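Jandton Robotics Club: Frequently Asked Questions

Print this page | E-mail this page to a friend

Last updated 2019-03-18

Thank you for stopping by! We get a lot of the same questions from families in the weeks before the new session, so we've gathered them up and tried to answer them properly. If yours isn't covered, please write to the club address on the sign-up sheet and one of us will get back to you, usually in the evening once our own dinners are done.

Who can join?

Any student in grades seven through twelve who lives in the Jandton area, whether they go to one of the public schools, a private school, or are taught at home. We have room for 17 students in the April session. If more sign up than we can seat, we keep a waiting list and we do work our way down it, so please put your name in even if you think you're too late.

Does my child need to know how to program already?

No, not a bit. Plenty of our members had never written a line of code when they first sat down with us, and some of them came in thinking robotics meant soldering things together in a garage (which we do a little of in the fall, and it's great fun). The first two meetings are spent on the basics: how to move a joint, how to tell the gripper to open and close, how to save your work so that you don't lose an evening's effort. Students who already program can skip ahead to the project, and we're very glad when they hang back and help at somebody else's table too.

Where and when do you meet?

We meet in the upstairs room at the Dhillon Community Center, in the evening, once a week for 11 weeks. The stairs are at the back of the building, past the vending machines. There is an elevator as well, but you need to ask for the key at the front desk, so do allow a couple of extra minutes for that.

What does it cost?

The fee is $685 for a full year, which covers both sessions, the T-shirt, and the snacks. We know that's a real chunk of money for a lot of households. There is help available, nothing complicated, just a half-page form, and we don't share who has asked for it. Please, please don't let the fee be the reason you stay home.

Does my child need to bring a computer?

If they have a laptop they like, by all means bring it, along with the charger (we say this every year and every year the chargers stay home on the kitchen counter). We have loaners for anyone who doesn't. The simulator is fairly hungry, and older laptops can run it slowly, in which case we'll move your child over to one of ours.

Why do you spend the spring in a simulator? Where are the real robots?

This is probably the question we hear most, and it's a fair one! A real arm is expensive, and with one arm and a roomful of students most of the evening goes to waiting in line. In the simulator every student gets an arm of their own from the first night. They can bump it into a wall, drop things, start over, and try something silly just to see what happens, and the only thing anybody has to do afterward is press reset. We move over to small wheeled kits in the fall, and by then the students have a good feel for how to break a job into steps.

What is the Prenow Tidy-Up Challenge?

It's our spring project, named after the street where the club held its very first meetings. Each student or pair gets the same simulated room with a few containers and household things on the floor, and has to plan and program the arm to tidy up. Judging happens on the last evening, with families invited. A perfect run is worth 600 points, and a good share of those are for the written plan and for explaining your choices out loud, so a careful thinker with a wobbly arm can still do very well.

Can I see what the students are working on?

Of course. Both views are from the spring project room, looking down at the floor.

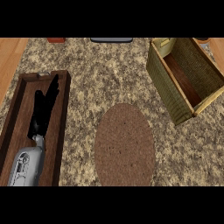
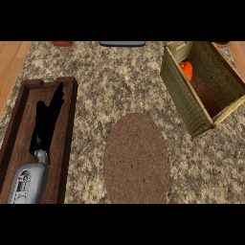 Scoring for the challenge is done by two of our mentors, who watch every run together and talk over anything they don't agree on. Points are given for planning a sensible path, for gentle handling, and for getting things where the student said they would go. We ask everyone to write out the path on paper before they touch the keyboard, and the long wooden tray on the left makes a nice first exercise, as the student has to think about its raised sides whenever the gripper is down inside it. From there we talk about how you would get across the open carpet to the green basket, and which way you would come at it, given that it sits at an angle. You would be surprised how long a group of eighth graders can argue over that, and we let them, within reason.

Can students work with a friend?

Yes, in pairs, but no bigger than that. We tried threes for a while and somebody always ended up watching. Partners each need to be able to explain the whole program on judging night.

What happens if we miss a week?

Don't worry about it. Each week's notes go into the club binder, and your child can catch up by coming a little early the next time. If you know you'll be away for two or more meetings, tell us ahead of time and we'll send the project file home.

May parents stay?

You are very welcome to. There are chairs along the back wall and there's usually a pot of coffee going. We only ask that you let your child do the typing.

What is the Wilier team?

Wilier is our competition team for older students who have finished at least one full year with us. They meet separately and travel a bit. Sign-ups for Wilier open after judging night, and we'll hand out the forms then.

Print this page | E-mail this page to a friend

Sign up for our newsletter to hear about open evenings and registration dates. You can unsubscribe at any time.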